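Skemier Coverage Desk for Small Employers

Enrollment and plan-year software for companies that offer health benefits to their staff
Sold and supported by Zedham

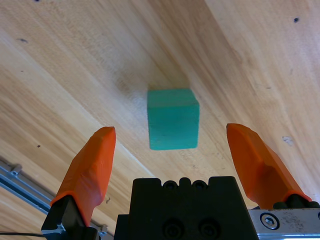

What it does

Skemier Coverage Desk keeps a company's health plan records in one place: who is eligible, who has enrolled, who has waived, which dependents are covered, and what each person pays per paycheck. It is made for employers with up to 500 people on payroll. Larger groups should look at Skemier Group, which has its own page and a separate price list.

The software does not sell insurance and does not recommend plans. You bring the plans you have already chosen with your broker or carrier, enter the rates, and open enrollment when you are ready.

Who uses it

Most accounts belong to office managers and payroll staff who handle benefits as one part of the job. Brokers can be given a login at no charge. A broker login shows plan and enrollment data only. Pay rates stay hidden unless you turn them on under Settings > Shared Access.

Plan setup

Each plan year starts from a blank year or a copy of the last one. Copying brings over plan names, coverage tiers, waiting periods and contribution rules. It leaves rates empty on purpose. Last year's premiums carried into a new year were the most common support problem in the old version, and we took that option out.

Contributions can be set as a flat dollar amount, a percentage of the premium, or a percentage of the employee-only rate. You can use different rules for full-time and part-time staff. If you offer a high-deductible plan with a health savings account, employer deposits are entered on the same screen.

Rates that vary by age are loaded from a spreadsheet. The template is under Plans > Import. Do not rename the columns.

Open enrollment

Employees get a link by email or text. They see the plans they are eligible for, the cost per paycheck, and any documents you have attached. The form saves after each page, so a person can stop and finish later on another device.

Reminders go out on a schedule you pick. Anyone who has not answered when the window closes is listed on the Open Items report. You decide whether those people keep their current plan or are marked as waived, and the setting has to be confirmed before the window can be opened.

Paper forms are still supported. Print them from the employee record, then key in the answers when they come back. The signed copy can be scanned and attached.

Changes during the year

Marriage, birth, adoption, divorce and loss of other coverage each have their own request form. The employee fills it out and uploads proof, and the request waits for your approval. Deadlines are counted from the date of the event, using the number of days in your plan documents. Check that number with your carrier, as it is not the same for every plan.

When someone leaves, enter the last day worked and the reason. The continuation notice is filled in as a draft for you to review and mail. Mailing is not included.

Reports

Enrollment by plan
Payroll deduction changes
Carrier bill comparison
Open items
Waivers with reason
Dependents reaching the age limit
Monthly coverage history by employee

All reports export to a spreadsheet or PDF. The monthly coverage history can be used when preparing year-end health coverage forms. Skemier does not file forms with any agency.

Payroll and carrier connections

Deduction changes can be sent directly to Ayaaba Payroll and Flotora Pay. For any other payroll system, use the deduction export file. Carrier files are set up one at a time by our staff and usually take roughly 2 weeks to test. Some carriers only accept files from groups above a certain size, and we cannot change that.

What's new since September

Spanish version of the enrollment form
Bill comparison now matches on member ID as well as name
Waiver reasons can be edited
Fixed: dependents with no middle name were dropped from the Flotora Pay export

Terms and support

The subscription runs 12 months and covers one company with two administrator logins. More administrators can be added at any time and are billed for the rest of the term. Records stay available to download for 90 days after an account is closed.

Support is by phone and email on business days. For setup questions or a price quote, contact Darius Strazds in the Zedham accounts office. Please have your employee count, your plan start date and the name of your payroll system ready.

Nothing on this page is legal or tax advice. Health coverage rules differ by state and may change.

Page last updated Wed 29 October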